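Varska extends surgical drape and tray range to smaller theatres

Apr 10, 2025 -- Varska, the maker of sterile supply packs for operating theatres, has extended its Dafis range to cover hospitals and day units with fewer than 20 theatre lists a week. The new packs are available to order from today through Ceteo, which holds stock and handles delivery for the range.

Until now, Dafis packs were sold only in full-pallet quantities. The smallest order was 200 packs of a single type, and units that could not store that number had to buy drapes, gowns and tray liners separately. Under the new terms, packs can be ordered by the carton and different types can be mixed in one delivery.

What is in the range

The extended range has 124 pack types. Most are for general and abdominal surgery; the remainder cover hand, foot, ear and eye procedures. Each pack is made up in order of use, with the table cover on the outside and the items needed last at the centre.

Three changes have been made to the packs themselves:

The outer wrap is now a single sheet, folded so that it can be opened by one person. The earlier two-sheet wrap will be supplied until existing stock is used up.

Labels have been moved from the top face to the short side, where they can be read when packs are shelved on edge. Each label carries the pack type, the lot number, the expiry date and two peel-off strips for the patient record.

Drape adhesive has been changed on the fenestrated drapes only. The new adhesive is applied in a wider band at the lower edge of the opening. Drapes with the former adhesive keep their old order codes and should not be mixed with the new ones in a single set-up.

Tray liners are unchanged in material and thickness. They are now cut to five sizes instead of three.

Ordering and delivery

Orders placed with Ceteo before noon are sent out the next working day. Standing orders can be set weekly, every two weeks or monthly, and may be changed up to two working days before dispatch. Units that already hold a Dafis account do not need to open a new one, but they will need to accept the revised terms the first time they order by the carton.

Prices are set per pack and do not depend on the number of cartons ordered. A delivery charge applies to orders of fewer than four cartons. Pallet customers keep their present prices until the end of December, when both price lists will be merged.

Returns are accepted on unopened cartons with more than six months left before expiry. Single packs taken from an opened carton cannot be returned -- this applies even where the inner wrap is intact.

Trial results

The carton scheme was tried at a day surgery unit over one winter. The unit recorded 364 procedures using the new packs. Set-up time was logged by theatre staff on paper sheets and passed to Gidum, which carried out the analysis. Staff also noted any item that was missing, surplus or opened and not used. As a result of those notes, a second light-handle cover was added to the abdominal packs and one of the two small bowls was taken out.

Gidum's report is available on request. It lists results by pack type and includes the blank log sheet, which other units may copy. 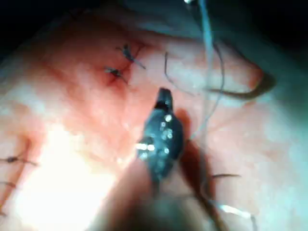
Storage and handling

Cartons should be kept dry, off the floor and out of direct sunlight. They may be stacked up to five high. Packs should be left in the theatre store overnight before use if they have been brought in from an unheated area.

Wraps should be checked for holes, damp patches and broken seals before opening. A pack that has been dropped should be set aside and not used, whether or not damage can be seen.

Availability

All 124 types can be ordered now, apart from the eye packs, which will follow once the new label stock has been delivered. Sample packs and a printed size chart can be requested through the Ceteo order desk.

About Varska

Varska makes drapes, gowns and procedure packs for hospitals, clinics and veterinary practices. The Dafis range is packed and sealed at the company's own site.

ENDS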